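In defence of a slow breakfast

For most of my working life I ate breakfast standing up, over the sink, with one arm already in my coat. I was rather proud of it, I'm sorry to say. I had got the whole business down to six minutes including the washing up, and I used to tell people so at parties, as though it were something they might want to hear. Then I moved to Plundenow, where the first bus leaves too early for anybody sane and the second leaves a good deal later, and I found myself with a long, awkward gap every morning and nothing to put in it but toast.

I should explain that Plundenow is not a place with much going on. There is a harbour wall, a chapel that sells second-hand books, and a bakery which opens when it feels like it. I had taken the house for a year, thinking I would write, and I did write a little, but mainly I learned to sit down in the mornings. 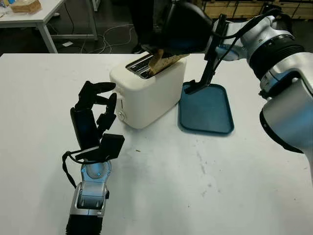
From the Breakfast Table
Words by our food columnist
24/09/2013

It took me longer than you would think. The first week I kept getting up again. I would sit, butter something, and then remember a letter, or the bins, or that the window in the back room wanted propping open, and by the time I came back the tea had a skin on it. My mother used to say I ate like somebody waiting to be called away, and she said it fondly, but she did say it quite often, and she was right.

What cured me in the end was marmalade. The chapel had a shelf of jars beside the books, two pounds each in an honesty box, and I bought one labelled Mirkenholm in a very shaky hand. I still don't know whether Mirkenholm is a village or a farm or the name of somebody's cottage. It was dark stuff, nearly black, with great lumps of peel in it that you had to chew properly, and you simply couldn't eat it in a hurry. I tried! I nearly choked. So I sat and chewed and looked out at the rain, and when I next looked at the clock half the morning had gone and I didn't mind a bit.

I do know how this sounds. It is all very well for a woman with a rented house and no children to tell the rest of the world to linger over its toast. I have friends who get three small people washed, fed and out of the door before I have found my slippers, and if one of them were to throw this page at my head I should think it fair. I had years like that too, in a way, with a job in Joravard that began at seven and a tram that was always full, and nobody could have talked me into sitting down then. I would have said I hadn't the time, and on most mornings it would have been true.

But on some mornings it wasn't, and those are the ones I think about now. There were Saturdays when I stood at that sink out of plain habit, with the whole day in front of me and a perfectly good chair behind. I had forgotten that breakfast was a meal. I treated it like brushing my teeth, a thing to be got through so that the proper part of the day could start, and I can't now remember what the proper part was supposed to be. Shopping, I expect.

My grandmother, who lived to be 101 and put it down to dripping, laid the table for breakfast the night before. Cups upside down on their saucers, the jam spoon out, a cloth over the lot in case of flies. As a child I thought it was the most tedious habit in the world. I do it myself now, without the cloth, and coming down to a laid table on a dark morning is a small kindness I would recommend to anybody, even if all you put out is a plate and a knife. It costs nothing and you will have forgotten doing it, so it feels as if somebody else has been thinking of you.

As for what to eat, I have no views worth printing. I like toast, done a bit further than most people care for, and butter put on while it's still hot enough to complain. A friend of mine has cold rice and a pickle. Another swears by Ağca, a soft white cheese she gets from a shop near her work, with honey and a heel of bread, and when I stayed with her in March we ate it every day and talked until it was nearly time for lunch. I came home half a stone heavier and in a very good temper.

I am back in Joravard these days and the tram is as full as ever. On weekdays I manage perhaps a quarter of an hour, sitting, with the radio off. The Mirkenholm ran out long ago and I have never found another jar, though I look at every church fair and market stall I pass. If you know where it comes from, do please write in.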